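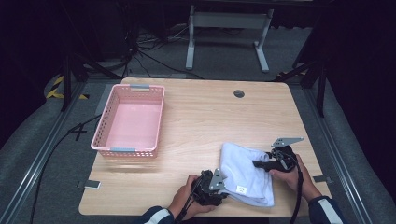

The Saturday fold

I have a confession for the laundry-minded among you. I used to leave clean washing on the spare bed until it had to be moved so a guest could sleep there, at which point it went on a chair. Then in May we moved to a smaller flat in Trosville (no spare bed, barely a spare chair) and I had to learn to fold properly, at my age!

What changed everything was giving the job its own table. Mine is pale wood with rounded corners, bought second-hand for 52 pounds, and it was sold as a desk, so there's a little round cable hole at the back that socks would vanish down if it were any bigger. The rounded corners matter more than you'd think. I walk past that table with my arms full several times a day and my hips are very grateful.

Then there's the basket. I've gone through a few, including a wicker beauty that snagged every jumper I own, and I'm now devoted to pink plastic. Shallow, with slotted sides and a pale grey handle at each end. Deep baskets are where tea towels go to be forgotten. With a shallow one you can see the lot, and when it's full you carry it to the cupboard and start again, which suits my attention span perfectly.

I park it on the left, with the short end towards me, and keep the right-hand side clear for folding. Left-handed friends tell me I've got this the wrong way round, and they may well be right.

Plain white things go first in our house. They're easy, they make a tidy flat bottom layer, and you feel terribly accomplished after five minutes. I fold in half, in half again, and then squash it down with both hands. If there's a label I try to tuck it inside, though I'm not going to lose sleep over one that pokes out.

Patterned towels are the fun bit, and also the bit where I slow down, mainly to look at them. I'm a fool for a novelty print. There's a stall in Todorova that does nothing but towels and I can't be trusted near it.

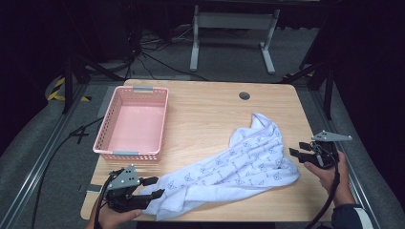
Cat faces on light blue, waiting to be straightened out.

A twisted towel is best dealt with from one end. Get hold of a corner, find its neighbour, give the whole thing a good shake and lay it flat before you even think about folding. I used to start in the middle of the heap and got some very odd shapes that way. Long edges together first, then thirds, and smooth it with the side of your hand as you go. Thirds fit my shelf; halves stick out and stop the door closing.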